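4. Drainage time and residual film in domestic sink basins

4.1 Background to the measurements

The previous section treated the basin as a reservoir with a fixed outlet. That treatment is adequate while the water is deep, but it fails in the last stage of emptying, when the depth over the outlet falls below the radius of the strainer and the flow changes from full-bore discharge to a thin sheet running toward the collar. Most published work on small drains stops at this point, on the grounds that the volume left is small. For a household the volume matters less than the time it stays. Water that stands on a basin floor leaves scale where the supply is hard, and it keeps food particles wet and in place.

We separate the emptying of a basin into three stages. Stage A runs from the opening of the outlet to the first appearance of a stable air core. Stage B runs from there to the moment when any part of the floor is exposed. Stage C runs from first exposure to the end of visible movement in the film. Stages A and B can be predicted from the outlet area and the depth. Stage C depends on the slope of the floor, the finish of the metal, the distance from the far corner to the outlet, and the surface tension of the water, which in a kitchen is nearly always altered by detergent.

4.2 Household survey

The survey covered 1,073 households in the two supply districts of Pinov and Mazza. Pinov draws from a limestone aquifer and has hard water. Mazza is fed by an upland reservoir and has soft water. Each household returned a form giving the material of the basin, the position of the outlet, the year of installation if known, and the usual method of cleaning. Respondents were also asked whether water was left standing in the basin an hour after use, and if so in which part.

Two problems with the form should be stated. The question on outlet position offered only "center" and "rear," and respondents with an outlet near one side or one corner chose between these without any visible rule. The form also did not separate single basins from double basins with a shared waste pipe. We corrected the first problem by follow-up letter, to which most households replied. The second could not be corrected, and double basins are therefore kept in the survey tables but left out of the comparison with the bench results in Section 4.4.

Standing water was reported more often in Pinov than in Mazza. We do not take this as evidence that hard water drains more slowly. Scale marks make a standing patch easy to notice after it has dried, and a respondent in a soft water district may have the same patch and never see it. Farina (personal communication) suggested that scale could itself form a low rim that holds water back, so that the patch, once formed, maintains itself. This is possible, but we did not find a rim high enough to hold water on any of the basins that were taken out and examined.

4.3 Bench tests

Bench tests were carried out in the Flirkau laboratory on rectangular stainless steel basins mounted on an adjustable table. The table allowed the floor of the basin to be tilted along either axis and locked. Water was supplied from a header tank at room temperature and filled to a depth of 40 mm above the outlet collar before each run. The outlet was opened by lifting a flat rubber disk on a vertical rod, which disturbed the surface less than pulling a plug by its chain.

The end of Stage B was read from a side-lit video record. The end of Stage C was harder to fix. A film may stop moving in one part of the floor and continue in another, and a slow bead near the collar can go on for several minutes. We adopted the rule that Stage C ends when no drop has fallen from the tailpiece for 5 seconds. The rule is arbitrary, but two observers applying it separately to the same record agreed closely, which was not the case with any rule based on the look of the film.

Three finishes were tested: brushed with the grain running toward the outlet, brushed with the grain running across, and polished. A small amount of detergent was added in half of the runs. The basins were rinsed with clean water and wiped between runs. Early runs in which this was not done gave Stage C times that drifted steadily through the day, and they have been discarded.

4.4 Results

Stage A and Stage B times followed the reservoir model closely for all finishes. No effect of grain direction could be found in either stage. The small differences between basins of the same nominal size were explained by the open area of the strainers, which varied more than the manufacturing drawings allow.

Stage C behaved differently. With the floor level, the film broke into separate patches that did not reach the outlet at all, and the time recorded under the 5-second rule was short because flow simply stopped. A short Stage C time is therefore not a sign of good drainage. For this reason we report the residual mass of water together with the time, and we advise others to do the same. Residual mass was found by blotting the floor with a weighed cloth.

Tilt toward the outlet lowered the residual mass in every case. The effect was strong for the first small increment of tilt and weak after that. Grain direction mattered on the brushed basins. With the grain running across the line of flow, the film held longer at the far end and broke up later. Detergent thinned the film but also kept it whole, so that more of it drained before it broke. The polished basin gave the most scattered results of the three, and we can offer no firm explanation. Traces of grease are the likeliest cause – the polished surface was also the one on which finger marks were hardest to remove.

The position of the outlet relative to the far corner had a larger effect than finish. An outlet set well to one side leaves a long path on the other, and over that path a floor that looks flat must carry water under very little fall. In basins where the collar is slightly recessed the last part of the path is helped by the local step, but the help does not extend far from the collar. Corners remain the main place of retention, whatever the form of the strainer.

4.5 Basin form and surround

The bench basins had no surround. In an installed sink the countertop and the joint at the rim add a second area where water can stand, and splash from the basin reaches it in normal use. We did not measure this. It is noted because many respondents in the survey did not distinguish water in the basin from water at the rim, and wrote of both under the same question.

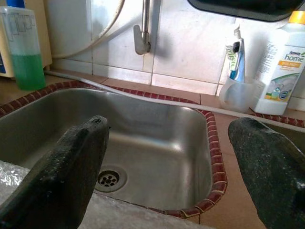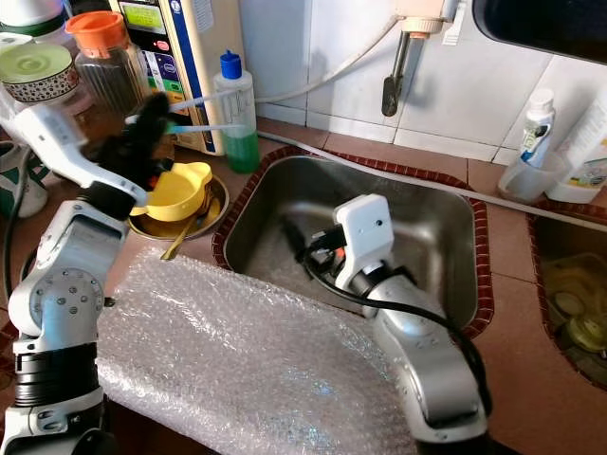 Figure 5. Rectangular stainless steel sink basin, two views. The round strainer is seen in the first view; the tiled border of the countertop is seen in the second.

Mairéad Nic Giolla, in a written comment on a draft of this section, objected that blotting removes water from scratches and from the underside of the collar lip that no amount of tilt would ever drain, and that our residual masses are for that reason too high by a constant amount in each basin. She would prefer a wipe with a soft blade into a tray, repeated until the tray gains no further weight. We accept the point for absolute values. The comparisons between tilts on a single basin are not changed by it, while those between finishes may be, and the brushed basins will be measured again by her method in August.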